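Packaging and Waste — Week 6 notes
Culport campus, evening group

Bring these with you next time, we'll start from the bit on sorting.

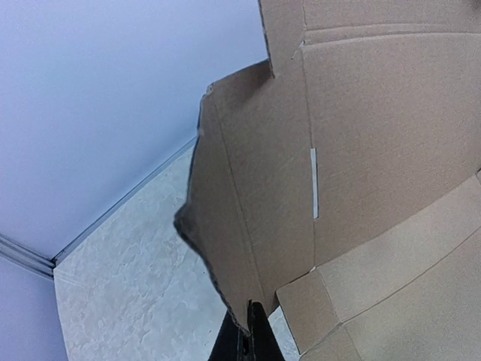

Corrugated board = three layers. Two flat liners, one wavy sheet glued between (the fluting). Strength comes from the waves standing upright, so a box on its side crushes much easier. Know this for the test.

Weight of paper is given in grams per square metre. Liner we looked at last week was 124, the heavy one 200. Don't mix up weight and thickness, half the class did.

Recycling, main points:
- fibres get shorter every time they're pulped
- short fibres = weaker board, so mills add some new pulp
- grease is the big problem, pizza boxes etc. Colour of the board doesn't matter much
- tape and labels mostly screened out at the mill, but pull off what you can
- keep it dry, wet bales get knocked back

Zornstead case study: town of small shops, one depot, board collected loose. More than 40 shops signed up, then numbers fell away after December when the pickups went fortnightly. Read the handout and work out what you'd of done about storage. Bellis street traders had no back room at all — nowhere to keep flat board out of the rain.

Reuse beats recycling if the box survives the trip. Check corners and the score lines (where it folds), they go first.

Short answer task, 25 marks, due 24 May 2025. Pick one product you buy often and follow its packaging from the shop to teh bin. Half a page on weight, half on what could be left out. Sketches fine. Hand in on paper, both sides please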